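Plastau Bench Program
Equipment Planning and Data Card, Notholm Site

Purpose of this document

This card accompanies the Plastau block-handling recordings and sets out the equipment basis on which they were produced. It is intended for departments considering the purchase of a comparable two-arm workstation, and for budget holders at Crichton who are asked to approve replacement parts against the same line. Readers who need only the recordings may go directly to the section on contents.

The card is maintained by Hamish Dow (equipment planning) and Donnie Baxter (bench operations). Requests for changes should be sent to both.

Scope

The program covers tabletop handling of small rigid objects by a pair of arms. It does not cover mobile bases, soft goods, liquids or any item heavier than 300 grams. Departments with needs outside these limits should prepare a separate case, as the figures and intervals given here will not carry over.

Workstation

The station consists of two arms, each with a parallel gripper, working over a shared wooden table. Views are recorded from a head position and from the wrist. The arms were purchased as a pair under one order, and the table was taken from existing stock at Notholm. No charge for furniture was therefore made to the program. 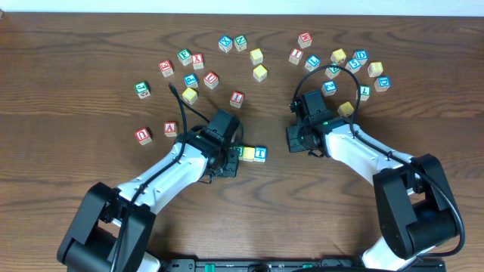 Figure 1. Two-arm station with alphabet blocks, head view.

Cable runs should be settled before an order is placed. The cable on each arm needs enough slack for the full range of the wrist, and that slack takes up space over the work area. Spare cables are treated as consumables and are budgeted per arm. The first plan carried them under general maintenance, where they were difficult to trace, and the April revision moved them to their own line.

Contents of the recordings

The set holds 900 recorded episodes. Each episode contains the head view, the wrist views, joint positions for both arms and gripper opening. A short text instruction is stored with every episode, for example "pick up the block with the blue letter." Of the total, 84 episodes are marked as incomplete. They are retained in the set under a separate label and may be excluded at load time.

Folder layout:

episodes/ – one folder per episode
calibration/ – wrist and head files, one per service period
purchasing/ – parts list, order history, replacement log
notes/ – operator remarks in plain text

The purchasing folder does not contain supplier prices. Prices are held by the Crichton office and are released on written request to departments with an approved code.

Planning assumptions

1. Arms are bought in pairs. A single arm may be ordered as a replacement, but mixed revisions on one station are not supported.
2. Gripper fingers are replaced on inspection. A fixed interval was considered and set aside.
3. One complete spare gripper is held on site for every station.
4. Test objects are bought in sets from a general supplier and are charged as consumables.
5. Operator time is recorded separately from equipment and does not appear in this card.

Inspection is carried out after every 100 hours of powered use. The operator enters the result in the replacement log, with a wrist view attached where there is any doubt about the condition of the fingers.

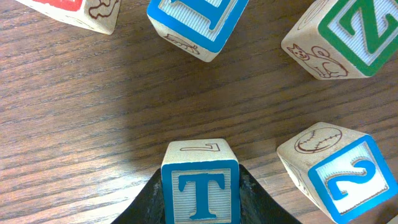
Finger wear is the item most often queried by budget holders, and the log is the only accepted basis for a claim. Cosmetic marks are to be distinguished from damage that affects the hold. The gripper fingers closed on the blue "T" block have small lighter specks and scratches on their inner edges, and marks of that type are entered as cosmetic. A chip, a bend or a visible step in the contact face is entered as damage, and the spare is fitted before work resumes. The same rule applies to the test objects: nicked corners on a wooden block are acceptable, while a split block is withdrawn.

Claims submitted without a log entry will be returned to the department. This applies also to parts ordered urgently by telephone.

Ordering

Orders for arms, grippers and mounting parts are placed through Plustow, which acts as purchasing agent for both sites. Lead times for arms have varied widely, and departments are advised to allow around 12 weeks between approval and first use. Fingers and cables are normally held in stock. Delivery is to the Notholm loading bay only – onward transport to Crichton is arranged by the receiving department.

A request should include the station number, the current revision of both arms, the last two inspection entries and the name of the person who will accept delivery.

Known limitations

The recordings were made on one table surface, with its own color and grain. Departments planning to use a plain or white work surface should expect to make additional recordings and should allow operator time for this in their own budgets. The objects are small and light, and the wear record reflects that. It should not be used to estimate finger life for metal parts.

Calibration files from the first service period are incomplete for the right wrist. The affected episodes are listed in notes/calibration_gaps.txt.

Access and contact

Access is granted to staff of both sites on request to Donnie Baxter. Budget questions, including transfers between the arm and consumable lines, go to Hamish Dow.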